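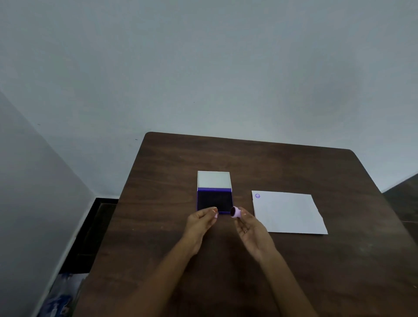

A small purple stamp, an ink pad and a sheet of paper: one of the hand tasks in the Awan set.

Muchen Shi wants a robot to stamp a piece of paper. At Stunderbridge, the workshop where she runs the Awan project, that means showing it how a person does the job, many times over.

Each demonstration is recorded from head height, looking down at the hands. The person inks the stamp, moves it across to the paper, presses and lifts. Shi asks people to work at their normal speed and not to tidy up their mistakes. The stamping task has 160 demonstrations so far, done by 23 people.

"Pressing is the hard part," she says. "You can see where the hand goes. You can't see how hard it pushes."

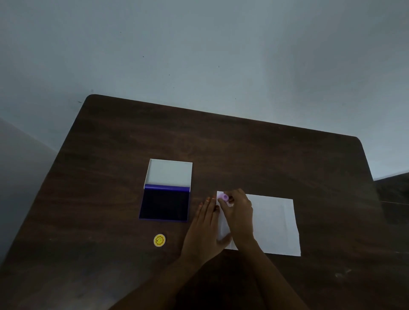
One hand on the paper, the other on the stamp.

Kevin Scanlon handles the other half of the work. He drives the robot arm by remote control through the same steps, so the software has examples from the machine as well as from people. A stamp that takes a person a few seconds takes him 56. He has learned to come straight down on the paper, as any sideways drift smears the mark.

The two sets of recordings are used together in training. The first full trial is planned for January at the Skundstead site.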